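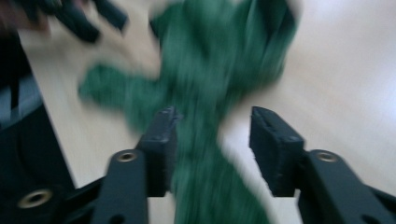

Thursday, blur gate and pose sync

Picking up from the last entry. Job today is to find out why the cloth tracker in Skatevach drops its mask whenever both grippers move together, and whether that is a segmentation fault or a timing one. Working set is the green cloth batch, 219 takes, nothing filtered.

Ran the stock gate first. It scores each wrist frame by variance of the Laplacian and rejects below a fixed threshold. Threshold was tuned on rigid parts in May and never revisited. On dark cloth over a pale top it does the wrong thing: the table has hardly any texture, so a frame can be sharp where it matters and still score low. The gate threw out 3,114 frames. Went through a sample of 400 of them by eye and nearly half were usable at the fingertips.

Changed the gate to score only inside a fixed polygon covering the jaw opening and a margin above it. Links and finger pads masked out, otherwise the hard black edges swamp everything. The polygon moves with jaw width, which we already log.

Still to check: whether the polygon holds when the cloth covers both pads. Suspect the score then depends on pile texture alone. 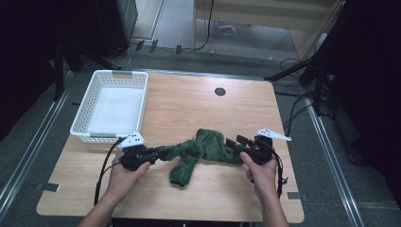 Pose sync

Head view and wrist views disagree on when the cloth goes taut. Plotted gripper separation from the marker poses against the wrist-derived stretch estimate and the two curves have the same shape with an offset. Offset is constant within a take and differs between takes, so it is start-up latency and clock drift is ruled out for now.

Okabe stamps frames on arrival at the host. Vakska stamps at exposure. The merge script assumed both were exposure times. Added a per-take offset solved by cross-correlating angular speed from the two sources, search window 25 frames either way. Peak is clean on takes with a decent wrist rotation near the start, flat on takes where the operator goes straight in for the grasp.
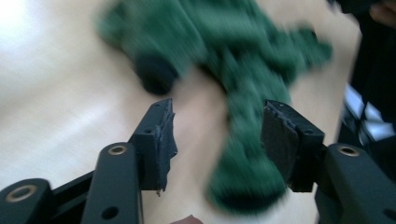
For the flat ones I fall back to jaw closure events, which are coarser but present in every take. Fallback is flagged in the take header (sync_mode = 2) so training can leave them out. Do not use these for anything that needs contact timing.

Reran the tracker on the resynced set. Mask drops during two-handed motion are well down. The ones that remain fall into two sorts. In the first the cloth folds over itself and the dark crease is labelled as gripper. Colour prior is too loose in the low end, black and very dark green sit in the same bin. Widened the binning in value and it helped, at some cost in the shadows under the pads. In the second the other gripper comes into view from the side and the mask jumps to it for a few frames before coming back. That one is the planner's business as much as ours, as Skerkesetti takes the mask centroid as the regrasp target without asking how far it moved since the last frame.

Put in a plain jump limit on the centroid. If exceeded, hold the previous target and lower the confidence. Crude, but it stops the target landing on the wrong gripper.

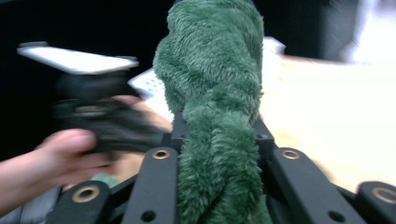

Wrist view, cloth held in the jaws, second gripper coming in from the left.

Left to do

Tie the jump limit to measured gripper speed. A fixed value is too tight for quick passes.

Rerun the gate with the polygon on the rigid parts set, to be sure nothing has gone backwards there.

Patch Okabe to write exposure time as a second field. Leave the arrival stamp alone, the old loaders read it by position.

Config for today's run is in the branch under gate_poly. Old threshold kept as the default until the rigid set has been through.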